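Priming sugar for bottles: weigh into each one or batch prime?

Posted August 7, 2018 by Jin-sol Ryu

Hello all. I have read the older threads on this but most of them go off in other directions, so I am starting a new one.

I brew small batches in the flat, usually enough for one crate and a few odd bottles. Until April I was putting sugar in each bottle with a little plastic scoop, the double ended kind. Then I changed to batch priming, where I boil the sugar in some water, pour it in the second bucket and siphon the beer on top. My last three batches this way were uneven. One bottle is lively, the next one is nearly flat, from the same crate, same shelf, same week. With the scoop I never had this problem, although the scoop beers were in general a bit too fizzy for my taste.

The beer in question is a brown ale with English yeast. I stir gently with a long spoon after siphoning. I don't want to stir hard because of the oxygen. Is my problem the stirring, or is it something with the caps, or should I just go back to the scoop?

Thank you for any help. Please forgive my English if something is unclear, I can explain again.

Jin-sol

---

purkness_pete

Your English is fine, better than half of the people at our club.

It is the stirring. Sugar solution is heavier than beer and it stays at the bottom if you are too shy with it. What I do is put the syrup in first, then lay the end of the siphon tube flat against the side of the bucket, under the liquid, so the beer goes round in a slow circle. It mixes itself. I still give it a few turns with the spoon when the bucket is half full and again at the end. No splashing, so no worry with oxygen.

---

Jianhua Mao

I don't agree it must be the stirring. I had the same uneven bottles for a whole winter and I did everything that Pete says, the tube on the side, the slow circle, all of it. In my case it was the capper. I have a two handle one and the jaws were worn on one side, so with some bottle necks the cap looked good but it leaked slowly. When I borrowed a bench capper the problem stopped in the first batch.

Jin-sol, do you use different kinds of bottles in the same batch? And can you tell if the flat ones are always the same kind of bottle?

---

Jin-sol Ryu

Yes, I have mixed bottles. Most are brown ones I saved from shop beer, and some are from a friend who moved away. I did not write down which ones were flat. I will look tonight, there are still bottles left from the last two batches.

@purkness_pete I put the syrup in first also, but my tube goes straight down in the middle. I can change this.

---

hopsandsocks

Go back to the scoop. Batch priming is for people who like washing buckets.

More seriously, there are those pressed sugar drops, one in each small bottle and two in each large one. They cost more than table sugar but you never have to think. I know people will tell me you can't adjust the level with them. True. I don't want to adjust it. I want to be finished before supper.

---

purkness_pete

One drop for every style is how you get a bitter that behaves like lemonade. For a brown ale you want it low. Lower than the drops will give you, in my opinion.

---

hopsandsocks

Well, my lemonade bitter got second at Astemholm so somebody liked it.

---

Jin-sol Ryu

I did the check. I opened six, which is more than I planned for a weekday evening, so I shared them with the neighbour. Two were quite flat. Both of the flat ones were in my friend's bottles, and these have a slightly wider lip than mine when I hold them side by side. The four others were all right, but one of these was clearly more lively than the other three.

So maybe Jianhua and Pete are both right?

I have also cleared the kitchen table this evening for the next bottling and I will do it properly this time, with labels for which bottle is which. 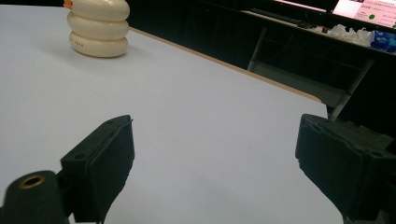

The table, before I carry the buckets in.

Another question while I am here. For 1000 ml of beer at the end, how much sugar do you use for a brown ale? My calculator on the phone and the table in my book give different numbers, and I don't know which to believe.

---

Jianhua Mao

The wide lip would do it. Try one empty bottle of that kind with some water and a spoon of sugar and baker's yeast, cap it, put it upside down in a bowl of water in a warm place. If you see small bubbles coming from the cap you have your answer. Do it inside a box with a lid, please, in case it holds better than we think.

On the sugar, the two numbers are different probably because one asks for the temperature and the other does not. Warm beer keeps less gas from the fermentation, so you must add more. If your book doesn't ask for temperature, it has assumed something. What matters is the warmest point the beer reached after the fermentation was finished, and many people put in the temperature on bottling day instead. If you moved your bucket to a cold room just before, you will get too little sugar that way.

---

grist_and_grumble

Also check whether the book means table sugar or brewing sugar (dextrose). They are not the same by weight. You need a bit more of the dextrose for the same fizz. I used the wrong column for a year.

---

Jin-sol Ryu

It is table sugar in the app and dextrose in the book. I have just looked. The book says it in the heading of the chapter but not on the page with the numbers. Thank you, that is one mystery less.

---

baek_street_brewer

I come to this from the other side, since I keg now and I am not going back, but I bottled for a long time. Two things I would add.

First, how long did you wait? People say two weeks but with English yeast that drops hard to the bottom, and a cool flat, it can be four or five. The yeast clears so well that some bottles get much less of it than others. The bottles you fill at the end of the bucket usually get more. If you number them as you fill, you will see it. Turning each bottle over once after a week helps a little.

Second, your water amount. If you boil the sugar in only a little water you get a thick syrup and that is harder to mix. I used a full mug of water for a batch of your size.

---

purkness_pete

Turning the bottles over does nothing that I have ever been able to notice, but it's harmless. Agree on the mug of water.

---

baek_street_brewer

I noticed it with the Astemholm yeast, the one the shop there used to sell in the small jars. That stuff set like putty. With dry yeast from a packet I agree it makes little difference.

---

hopsandsocks

I miss those jars.

---

kettle_sour_kev

Can I disagree with everybody? The scoop is fine if you level it with the back of a knife and use the same sugar each time. Jin-sol said the scoop beers were even, only too fizzy. So use the smaller end of the scoop! You already had a method that worked and needed one small change. Now there's an additional bucket to sanitise, an additional siphoning, and a spoon going in and out of the beer. Each of these is a chance to pick up something bad.

---

Jianhua Mao

It is a fair point for a crate or less. But the small end is made for small bottles, and in a normal bottle it gives almost nothing. I tried it with a mild and it was like cold tea. You could use a kitchen scale and a funnel, but cheap scales are not good at such small weights, and the sugar sticks in the neck when there is foam.

My other reason is that dry sugar makes the beer foam up if the beer still has gas in it. I lost two bottles over my socks before I learned to put the sugar in first.

---

kettle_sour_kev

Sugar first, always. I thought everyone did it like this.

---

Jin-sol Ryu

I did not! I put the sugar in last. It foamed sometimes and I thought this was normal.

So my plan for this weekend is:

I leave out the wide lip bottles until I have tested one in Jianhua's way. Full mug of water for the sugar. Tube flat on the side of the bucket. I stir at half and at the end. I number the bottles as they are filled, and I write the kind of bottle next to the number. The sugar amount I take from the app, with the warmest temperature, and this was in the first week of the heat wave so it will be quite high.

And I fill four bottles with the scoop method, sugar first, so I can compare.

---

purkness_pete

Good plan. Take the four scoop bottles out before you siphon onto the syrup, otherwise they get it twice.

---

Jin-sol Ryu

Oh. Yes. I would have done exactly that. Thank you.

---

grist_and_grumble

With the heat wave, double check it had really finished before you bottle. Same gravity reading, two or three days apart. Mine stopped and then started again when the garage warmed up.

---

Jin-sol Ryu

I took one on Sunday and one today and they are the same. I will take another on Friday to be safe, then I come back here in some weeks with the results.

---

hopsandsocks

Bring a bottle to Purkness if you're coming to the autumn swap. One of the lively ones, please.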